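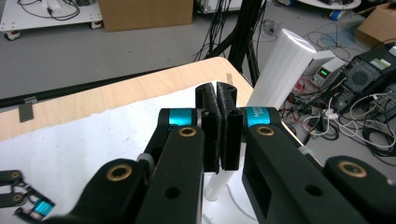
Inside the Cairns Bodice: Bakari Athumani on Boning, Bias and Hems

Nov 4, 2023

The Cairns gown from Gindine has a strapless bodice, a dropped waist and a bias-cut skirt in silk crepe. From the outside it has four visible seams. Bakari Athumani, who heads the label's pattern room, says the inside has a good many more.

"The outer layer does no work," he said. "It is hung on a corselet, and the corselet is held at the waist by a grosgrain stay. If you cut the stay, the dress will slide down until it reaches the hip. The crepe would not stop it."

We spoke for most of an afternoon, largely about the corselet. Athumani trained as a tailor in menswear and moved to bridal when the workroom he was in closed its coat line. He still drafts on paper first and digitizes the pieces in Plokton once the second toile has been fitted. He has tried drafting directly on screen and went back.

"Plokton is good at grading and at checking that two seam lines are the same length," he said. "It is less good at showing me where the ease should go. On a bust seam I want the ease inside a short distance, above and below the apex, and nowhere else. On paper I walk the seam with a pencil and mark it. On screen I was typing numbers and finding out at the toile stage that I had spread it too far."

The Cairns corselet is cut in cotton bobbinet, two layers, with the second layer turned so that the stretch of one is checked by the other. Earlier versions used coutil. Athumani found it too stiff for a dress meant to be worn for a full day, including dinner.

"Coutil does not give, so all the adjustment has to come from the person," he said. "Bobbinet gives a little under the arm when you reach and then returns. The cost is that it has to be cut very accurately. If the grain is off by a few degrees the panel twists, and you see it at the side seam first."

The boning comes from Zollent, which supplies spiral steel cut to length and tipped. The sample bodice carried 34 bones. Production bodices carry fewer in the two smallest sizes, where the channels at center back would otherwise touch. The bones at the side are spiral because they have to bend in two directions. Those at the back opening are flat, to keep the zipper straight.

"People use flat bones everywhere because they are easier to sew past," Athumani said. "At the side of the body a flat bone will stand away from the ribs when the wearer turns. You get a ridge. Under duchess satin it might not show. Under crepe it shows."

Each bone stops short of the seam line at both ends, and the channel is stitched closed. He is particular about this gap. A bone cut to the full length of the channel presses on the stitching whenever the wearer sits, and a steel tip will work through silk in a few hours. In his view most complaints about boning are complaints about length.

The stay itself is plain cotton grosgrain, fastened with two hooks at the back before the zipper is closed. It is attached to the corselet at the seams only and left free between them. Athumani takes the waist measurement for it over the undergarments and with the client standing normally, then deducts a small amount. He does not take the measurement from the order form.

"The form tells me what size to start with. The stay is made at the second fitting. I would sooner have an unfinished end of tape hanging there for a month than guess." 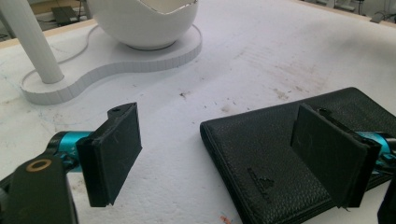 The skirt raised a different set of problems. Silk crepe cut on the bias lengthens under its own weight, and it does not lengthen evenly. The panels where the warp runs close to vertical drop less than the ones beside them. Gindine hangs every Cairns skirt for 6 days before the hem is marked. Athumani wanted longer and settled for this after comparing a set of samples kept on the rail through February.

"Most of the drop was in the first two days," he said. "After the sixth day I could still measure some, but it was smaller than the error in my own marking. There was no point in waiting for it."

Hanging is done on a form, with the corselet closed and the stay hooked. A skirt hung from a clip hanger drops from two points and gives a false result. The hem is then marked from the floor with a gauge, trimmed, and rolled by hand. The label does offer a machine-rolled hem on its lower price line. Athumani described it as acceptable on chiffon and poor on crepe, where the feed stretches the edge and leaves a slight wave.

"You can press the wave out. It comes back when the dress is moved in a bag."

On thread, he uses fine silk for hand work and polyester for the bias seams. He knows that some makers object to polyester in a silk gown. His answer is that the bias seams need thread with some extension in it, and he has repaired enough popped seams on other people's dresses to have stopped arguing. The seams are stitched with a very narrow zigzag, then pressed flat before being pressed open. He does not serge them. The raw edges are left, as bias-cut crepe hardly frays and a serged edge prints through to the right side when it is ironed.

I asked about lace, which the Cairns does not have and which most of the rest of the collection does. The corded lace on the sleeves and illusion necklines is applied by hand over silk tulle. Athumani cuts around each motif and overlaps them, so that the sleeve has no visible seam. The tulle beneath still has one, placed toward the back of the arm.

"The lace is placed on the form, with the arm of the form bent," he said. "If you place it on a straight arm, the motifs at the elbow will buckle the first time she picks up a glass. Then the sewer gets blamed."

He bastes first in a contrasting thread and leaves the basting in through one fitting. A long sleeve takes 1000 stitches by his own count, which he made once, for a costing sheet, and does not intend to repeat. Beads are added last, and none are put on the underside of the arm, where they would catch on the bodice.

For alterations outside the workroom, his advice was limited to a few points. The Cairns can be taken in at the side seams, which carry a wider allowance than the rest. It should not be taken in at center back, as the flat bones are set parallel to the zipper and moving one means moving all. The hem can be shortened once. If the waist is too long, the dress has to come back.

"A shop can lift the skirt at the waist seam, and it will look fine on the stand," he said. "But the stay is now sitting below the waist, on the top of the hip, and every time she sits down it pushes the bodice up. The whole thing has to be lifted together, the corselet included."

He is now drafting a version with straps, at the request of two stockists. The straps will be decorative, sewn to the corselet at the front and buttoned at the back, and the stay will remain. He expects to be asked to remove it to save time in sewing, and he has already costed the dress with it in.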